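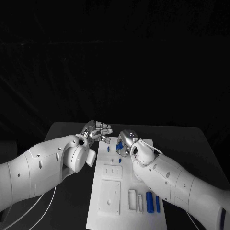

A white board on a dark grey table.

Tips for a Bonfire Night supper at home

Feeding people on Bonfire Night is easier if most of the work is finished before it gets dark. We have done it on our back patio for years and these are the things we now stick to.

Start with the food that can wait. A big pot of chilli or lentil soup can be made the day before and kept in the fridge once it has cooled. Reheat it slowly on the hob with a splash of water, stir it now and then, and make sure it is piping hot all the way through before you serve it.

Jacket potatoes need 90 minutes in the oven if they are a good size. Prick them, rub the skins with oil and salt, and put them straight on the shelf. When they are done, wrap each one in a clean tea towel until it is wanted. Foil makes the skins go soft.

Toffee apples

Supermarket apples are often waxed and the toffee slides off. Stand them in a bowl of very hot water for a minute, rub hard with kitchen paper and dry them completely. Push the sticks in before you start on the sugar.

Grease the baking paper, even if the packet says non-stick. I have used the Emitz rolls and the shop's own and the apples stuck to both. Make them the same day, as they go tacky overnight.
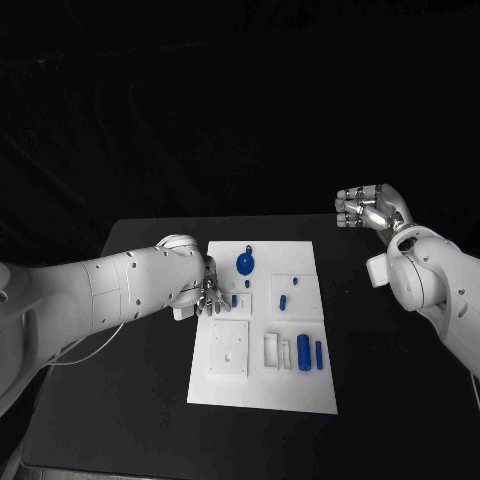 To clean the pan afterwards, fill it with water, bring it to the boil and leave it for 5 minutes. The toffee will melt off and you can pour the lot away while it is still hot. Do the spoon and the thermometer in the same water.

Outside

Put drinks at one end of the patio and food at the other, or everyone stands in the same spot. Mugs are better than paper cups for soup - they keep the heat in and they don't blow over. Ask people to bring their own if you are short.

Fill 2 buckets before anyone arrives. One is water for used sparklers, hot end down, and the other is sand or soil. Leave the sparklers in the water overnight. Children under five shouldn't be given them, and the rest should have woollen gloves on.

If you are building a fire, move the wood to a fresh patch just before lighting it, in case a hedgehog has got underneath.

Wax and mud

Candle wax on a tablecloth should be left to harden. Scrape off what you can with a blunt knife, then lay brown paper over the mark and go over it with a warm iron. Change the paper as it soaks up the wax.

Let mud dry on the carpet before you touch it - then vacuum, and sponge what is left with cool water and a drop of washing-up liquid.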